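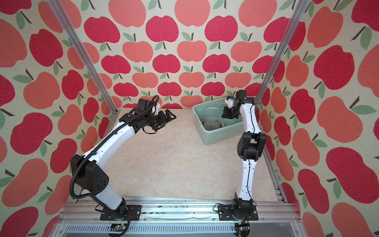
November
By the Dusstead manipulation group

4.2 Collecting the glassware demonstrations

We went into this part of the study thinking that glass would be a small add-on to the Dhanial set, and it ended up eating most of our time. Everything was teleoperated on Seltik, our two-arm cell, by people who had at least a little practice with opaque dishes first. We recorded 907 episodes and kept 700 of them for training. The rest went out mostly for dropped video or for an operator changing their mind halfway through – we were pretty strict about that second one.

Our depth maps on clear objects were so full of holes that we gave up on them early and trained Fledora on color only. That leaves the policy leaning hard on whatever the glass does to the light and to the things behind it. The wrist view helps a lot with this (see Figure 2). With the plate pinched by its lower edge, the smooth rim reads as a bright band, and the ridges throw back a jagged white zigzag that slides around as soon as the wrist turns. We had half expected those reflections to confuse the network, so we tried masking the brightest pixels, and grasp success got worse!

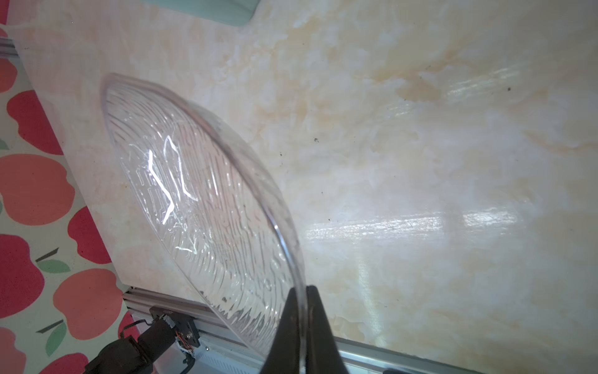 Figure 2. Wrist view of a ridged glass plate held between the gripper fingers.

We then retrained with 5 random seeds and saw the same drop in all but 2 of them, so the reflections stay in for every run reported in Section 5.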